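October 6, 2020

Well, the second draft is in! I pressed send at fifteen minutes to midnight, ate 2 crumpets over the sink and then lay awake wondering if I'd spelled the murderer's name the same way all through. (I hadn't. Chapter 5, of course.)

Dwynwen Wogan has had the first 50 pages since June and finally rang this morning. She likes the lighthouse keeper, she likes the drowned piano, and she can't stand my opening. Too much weather, she says. I sulked through one whole cup of tea and then went back and read it, and there's rain on every page until someone finally opens a door. So the rain is going, or most of it – I'm keeping the bit with the gutter because I love it and it's my book.

The title is still a fight. I wanted The Salt Stair, Arwel Parry says that sounds like a cookery book, and Tayla from the writing group voted for Low Water, which I quite like now I've said it out loud a few times in the bath. Arwel hasn't read a word of it, mind you, but he has opinions on the cover as well. He wants a boat. There isn't a boat until chapter nine!

Reading this week: a fat old spy novel with half its spine missing, lent to me by Gülizar Bozkurt, who writes in the margins. I knew who the traitor was by page thirty thanks to a big pencil "HIM". Still enjoying it, and she's very good on where the middle sags, so I've been pinching her notes for my own middle.
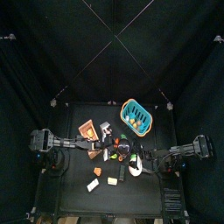
Jobs before the weekend

Cut the rain. Fix chapter five. Write to Tamás Sipos about the blog interview – he's sent questions and the first is "where do you get your ideas?", so I'll need a strong coffee and a better answer than "the bus". Find the notebook with the ending in it, the green one, last seen under the bed. Ring Dwynwen back and be gracious about the weather.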